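A Sunday at the Harnine apple day
October
By Arwel Dafis
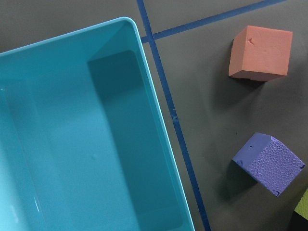

The orchard at Harnine opens its gates to visitors on one Sunday a year, and I went over with Funmilayo Shehu on the early bus. It is a walk of 2 miles from the stop, uphill most of the way, and the signs give out at the chapel. Entry was £4, paid at a card table by the gate. You can pick your own if you bring something to carry the fruit in. Shop bags split, so a plastic storage bin with a smooth rim, like the big turquoise one, is a better bet, and it wipes clean afterwards. The picking rows were the lower ones only. The upper trees are kept for the press.

Marlies Zaugg, who runs the place with Andri Oberholzer, took the eleven o'clock walk. There are 244 trees, planted on a slope that faces south-west, and the oldest of them stand along the top wall. She spent a long time on canker. They cut it out in dry weather and burn the wood the same day. A man behind me asked about grease bands and got a full answer, most of which I lost to the wind.

The press is in the stone barn. It is an old screw press with a new motor on the mill, and it made nearly 600 litres last season. We were given a small cup each of juice from a russet they call Radu, which was sharper than I expected. The cider, sold as Drokulora, comes in dry and medium. I bought the dry.

Lunch was soup or a cheese roll. The queue was slow and they had run out of rolls by one, so go early. There is a single toilet behind the barn and the path to it is muddy. Gayan Talukder had a stall of grafted trees in the yard, labelled by rootstock, and was happy to talk about which would suit a small garden. Funmilayo bought a cooker on M26 and carried it back down the hill.

The bus home goes from the other side of the road, by the post box. The last one is at ten to five.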